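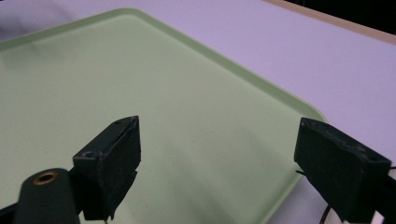 A pale green tray on one of our white worktops.

8 shares | 3 comments

Tray and Table Assistant (part-time, 14 hours a week)
Gwilliam Tableware Hire

Gwilliam hires out trays, crockery, glasses, cutlery and table linen for weddings, funerals, school events and village shows. We are looking for a part-time assistant to join the returns room at our Stondberg unit. The post starts in December and is permanent after a trial period of nine weeks.

The returns room is where everything comes back after a hire. It has long white tables down the middle, a sink run on one wall and racking on the other. Most of the work is done standing at the tables. Trays are laid flat, wiped, checked and put back into sets. Crockery and glasses go through the machine next door and come to us on racks for checking and packing.

We currently hold 1200 trays in three sizes. The large ones are the most popular and also the most trouble, as the raised edge collects crumbs and the matt surface shows dust and fingermarks. A customer who unpacks a dusty tray an hour before a reception will ring us, and they are right to.

What the job involves

- Unloading crates from the trolleys and matching the contents to the hire sheet
- Wiping down trays, front and back, including under the rim
- Checking for scratches, chips, warping and stains, and setting damaged pieces aside with a red tag
- Stacking trays with paper sheets between them
- Packing outgoing orders from the pick list
- Keeping the tables and floor clear and clean
- Entering shortages and breakages on the computer at the end of the shift

There is some lifting. A full crate of plates is heavy and we use trolleys and a two-person lift for those. Trays are packed in smaller numbers and can be carried by one person. If you have a health condition that affects lifting or standing, please tell us when you apply and we will talk about what can be changed. Two of the tables can be raised and lowered and there are perching stools.

Who we are looking for

You do not need experience in hire or catering. You do need to be careful with your hands and willing to do the same task properly for a whole shift. Good eyesight, with or without glasses, is important because most faults are small. You should be able to read a hire sheet and do simple sums. Basic Welsh would be useful on the phone but is not required.

A driving licence is not needed. The Mimholm bus stops at the end of the lane, and there is covered space for bicycles.

Hours and pay

The hours are worked over three mornings, starting at 7.30. Which mornings is agreed a month ahead. In early summer we are very busy and extra hours are offered to existing staff first. Pay is above the legal minimum and is reviewed each spring. You will get paid holiday, a workplace pension, overalls, and gloves in your size. Tea and coffee are free. Lunch is not provided, but there is a kitchen with a microwave and a fridge.

Training

Your first two weeks will be spent alongside Carys Ruddock, who runs the returns room. She will show you the checking order for each type of item and how we decide between cleaning, repair and scrap. After that you will have your own table, and your packed orders will be looked over by a second person until the end of the trial period.

How to apply

Send a letter or email of no more than one page saying why the job would suit you and which mornings you cannot work. A CV is welcome but you do not have to send one. Please give the name of one person who can act as a referee. This can be a teacher, a former employer or someone you have helped out.

Quote reference 1506 and address your application to Sioned Jenkins at the Stondberg office. Paper forms can be collected from the front desk between 9am and 4pm. Large-print copies are kept there too.

Interviews take half an hour and are held at the unit with Sioned and Wyn Mathias. They include a short practical task: you will be given a stack of trays and a cloth and asked to sort them into those ready to go out and those that are not. Everyone interviewed will hear from us either way, and bus fares will be refunded on the day if you bring your ticket.

8 shares | 3 comments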